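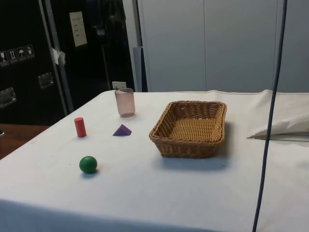
There is a buzz on the bass channel of our Harkent console, and it is now on every take we have recorded for the new songs. It comes in when the bass player plugs in, stays at the same level whether he plays or not, and goes straight to the recording. It has a hard edge to it, more like a lamp dimmer than a plain hum. The first thing I looked for was something in the room rattling along with the bass cabinet. Anything light will do it, even an empty plastic cup like the pink one at the back of the table, which has only a cloth under it. So I cleared the live room of everything loose, shut the cabinet off and recorded the bass direct. The buzz was still there, at the same level. It is electrical and it is in the signal chain.

Ticket: 468
Product: Harkent console, 26 channels
Site: Burnbridge rehearsal and recording rooms
Status when opened: Urgent, session in progress

Chain, in order: bass guitar, tuner pedal, overdrive pedal, Avotiņš preamp in the side rack, patch panel, console channel 6, then out to the Zavport converter and the computer. The bass cabinet is fed from the thru jack on the preamp. The preamp and the converter are in different racks and plug into different wall outlets.

What I have tried so far:

Swapped the bass for another one. Same buzz.
Swapped the cable from the bass to the first pedal. Same buzz.
Turned off all the lights in both rooms. Slightly quieter, but I may be imagining that.
Moved the bass player to the far side of the room. No change.
Muted every other channel. No change.
Touched the strings. The buzz drops a little and comes back when I let go.

I have not opened the console and would rather not in the middle of a session. The band has the room until the end of the week and there are bass parts left on most of the songs. Can you tell me if this is a known fault with the input card?

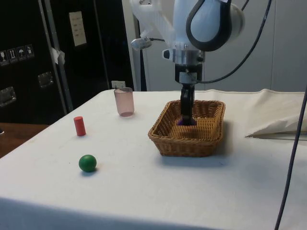

Reply posted by Fabian Kofler, Harkent support, 2024-07-27

Thanks for the full list. It saves us a round of questions. I don't think this is the input card. A bad card on this model usually crackles or drops in level, and it does so with nothing plugged in. Please check that first so we can cross it off.

Test A. Pull the plug on channel 6 at the back of the console, not at the patch panel. Turn the gain up to where you had it for the bass and listen on headphones. You should hear a smooth hiss and nothing else.

Test B. Connect a microphone directly to channel 6 with a cable you trust, again skipping the patch panel. Listen for the buzz with the microphone switched on and no one in the room.

Test C. Put the bass chain back the way it was, then disconnect the USB cable between the Zavport converter and the computer. Listen on the console headphones. If the buzz goes down or changes tone, the computer is part of the path.

Test D. With everything back in place, take out both pedals and run the bass directly to the preamp.

Do these one at a time and put everything back between tests. If you change two things and the noise goes away, we won't know which one did it.

One warning. If someone in the studio suggests using an adapter to lift the ground pin on the preamp or the bass amp, please don't. It may well stop the noise, but the metal parts of the gear, the strings included, can become live if a fault develops. A player holding a bass and touching a grounded microphone with his mouth is the person who gets hurt. If there is such an adapter anywhere in the building, look for it behind the racks now and take it out.

Also, please let us know what the outlet strips look like. I'd like to know if the two racks can be fed from the same outlet. The side rack should draw very little.
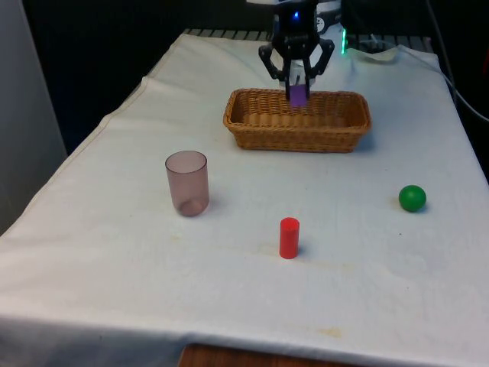

Reece Lockwood
Recording engineer, Burnbridge

Results, done in the order you gave.

Test A: smooth hiss. No buzz at any gain setting.

Test B: clean. I left the microphone up for a few minutes and heard the air vent and a truck outside.

Test C: the buzz changed. With the USB cable out, the fizzy top part went away and left a low hum that I hadn't been able to make out before. Plugged it back in and the fizz returned. I repeated it to be sure and got the same thing.

Test D: no difference without the pedals. They run on batteries for this session, so I didn't expect much.

No ground lift adapters. I had a look behind both racks and the guitar amps. One of the guitar amps has an old extension cord with a loose plug, and that has gone in the trash, but it made no difference to the noise.

I then moved the side rack to the same outlet as the converter, using a longer cord. The hum went down by a lot, and I thought that was the end of it. The fizz is still there. On headphones you can pick it out between phrases. In the full mix it hides under the drums, except in the quiet verse of the second song, where there is only bass and voice.

I should add that the band's last album was recorded in here with the same preamp and there was no buzz on it. I went back to those tracks to check. Two things have changed: the patch panel was rewired, and the computer was replaced. The old computer plugged into the wall with a grounded plug. The new one is a laptop with a small power brick.

I tried the laptop on battery with the brick out of the wall. The fizz disappears completely. I could run the session that way, but it won't last through an evening, and I'd have to stop everyone to charge it.

Reply from Fabian Kofler

That fits. The noise comes from the laptop's power supply, travels down the USB cable to the converter, and then goes back through the audio cable shields looking for a path to ground. What I can't explain yet is why it only gets into one channel. The console inputs are balanced and should reject it. If all of them had it I would be looking at the converter, but your drum and vocal tracks are clean.

That leaves the line between the preamp and the console. You said the patch panel was rewired. Please bypass it. Run one balanced cable from the output of the Avotiņš preamp straight to the input of channel 6, across the floor if you have to, with the laptop on its power brick.

If it is quiet, take the panel out far enough to see the back and look at the jack for that channel. Check that all three conductors are soldered, that the shield is not touching the frame of the panel, and that the two signal wires are not both on the same lug. With one signal wire missing, a balanced line will still pass sound. It will be lower in level and will pick up whatever is on the shield. Did you have to turn up the gain on that channel more than you used to?

Reply from Reece Lockwood

Yes, I did. I had put it down to the player, who uses a lighter touch than I'm used to. I checked my notes from the last album and the gain knob was quite a bit lower.

Straight cable from preamp to console, laptop on the brick: silent. I mean the same hiss as in Test A. I have left it like this for tonight and taped the cable to the floor along the wall.

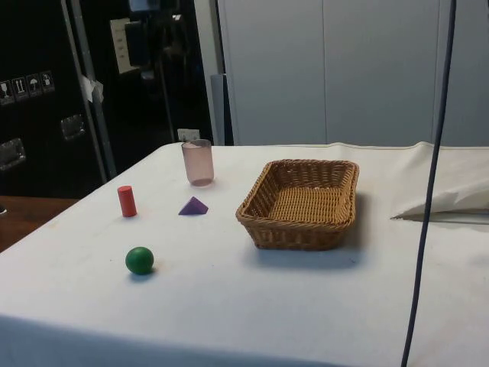

After the band left I pulled the panel. The cold wire on the channel 6 jack had come off its lug and was sitting beside it. There was solder on the wire and solder on the lug, but they had never properly joined. It must have been touching well enough when the panel was first tested. I also found a whisker of shield on the neighboring jack that was resting against the frame. That channel has been spare since the rewiring, so it wouldn't have shown up on a recording.

I trimmed the whisker, put sleeving over it, stripped the cold wire back and soldered it again. Then I went along the rest of the row with a meter. One more joint looked dull, so I redid that as well.

With the bass going through the panel again, the level is up and I've brought the gain down to the old setting. No hum and no fizz, with the laptop charging. I put the pedals back in, then the cabinet, then the second monitor and the headphone amp, and listened after each one. All clean. The side rack is staying on the same outlet as the converter.

For the takes we already have, I'm going to redo the bass on the quiet verse and leave the others. The player is fine with that. He wanted another go at the verse anyway.

Question before you close this. Is it worth putting an isolator on the USB line to the Zavport?

Reply from Fabian Kofler

I wouldn't for now. Some of them limit the speed of the connection, and with this many channels running you could end up with dropouts. If the fizz ever comes back on more than one channel, try a grounded power supply made for that laptop first.

I have noted the fault as external wiring, no console repair needed. Please keep the taped cable handy until the session is finished. The ticket stays open until October in case it returns, and you can reply here without starting a new one.

Status: Solved, monitoring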